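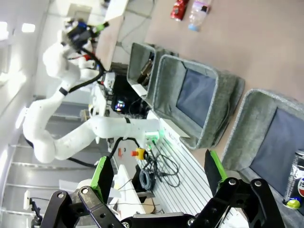
Fig. 3.1 A Pepsi can and a small ball in a felt bin.

Chapter 3: Who Pays for Rubbish?

I grew up in Clistgate, where my aunt Adwoa paid 39 pence a bag – and moaned about every one! Her neighbours in Turham paid nothing at the kerb,

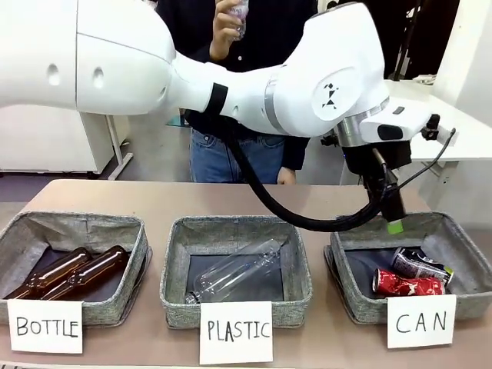 but their council tax was higher, so they were paying all the same. Keep both towns in mind as you read.

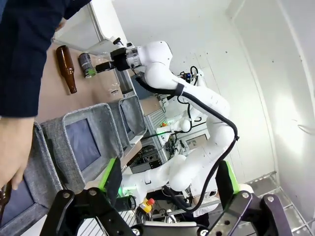
3.1 Deposits

Say you get 22 pence back on a bottle. Would you carry it to the shop? 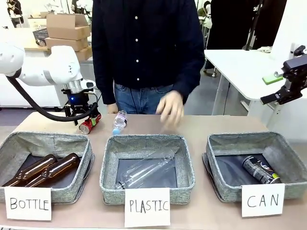 Fig. 3.2 Drinks can and water bottle, both on their sides.

I would, if it wasn't raining.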